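Noretti Microfibre Cloths, 8 Pack

$33.00 in stock, ships from our Drolville warehouse

Okay, I'll admit I'm a bit of a cloth snob. I've been selling cleaning gear since my Stosville market stall days, and I've tried plenty of cloths that go stiff after a couple of washes or leave fluff all over the glass (black cooktops are the worst for it!). The Noretti ones are the cloths I kept taking home, so in the end I gave them their own spot in the shop. 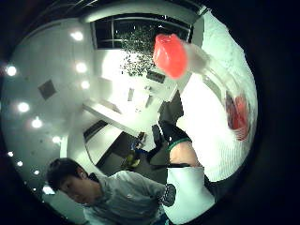
They're 40 by 40 cm with a soft overlocked edge, and you get two each of four colours. I keep one colour for the bathroom and never mix them up, but you do whatever suits your house. The maker rates them for 1,000 washes. I can't say I've got there yet, but my oldest set has been going since January and it's still grabby.

Washing them is easy: warm water, a small squirt of liquid detergent, and please, no fabric softener! It coats the fibres and then they just push the water around. Line dry if you can, or tumble on low.

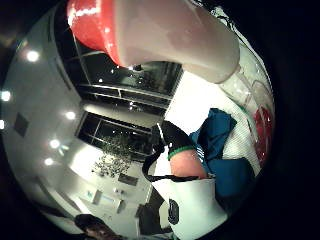
People always ask me how to fold them, and my answer is in half and then in half again, so you've got eight clean sides to work through. Or don't bother! For a quick wipe I just scrunch it up like the teal-blue cloth here and get going. Folding does pay off on mirrors, though, where a scrunched one tends to leave streaks.

If you want something heavier for drying the car, have a look at the Yazıcı waffle towel instead. It's a much thirstier thing and almost 98 cm long.

Colour: Mixed
Pack size: 8
Returns: unopened packs only, sorry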